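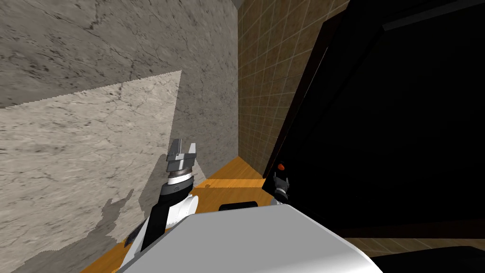

One reader of the Ekness newsletter wrote in June that her grandmother's bean soup "never tasted the same twice, and we loved it every time," and could we please do a whole evening of soups like that? We could, and we are!

PRESINSTEAD, August 23, 2022 - The Ekness Supper Club opens its fall season with Soup Night, a long, friendly evening of family recipes at the Vitale Hall. Nine home cooks from Presinstead and nearby Sodau will ladle out everything from smoky split pea to a cold cucumber soup that sold out last year before the bread was even sliced.

We expect about 400 guests, so come hungry and come early. Doors open at 4 p.m. and the last bowls go out at 8. Tickets include bread, butter and as many refills as the pots allow (bring your own mug if you have a favorite). Recipe cards will be on the tables to take home, with room on the back for notes.

Tickets are on sale now at the Vitale Hall box office and at the door.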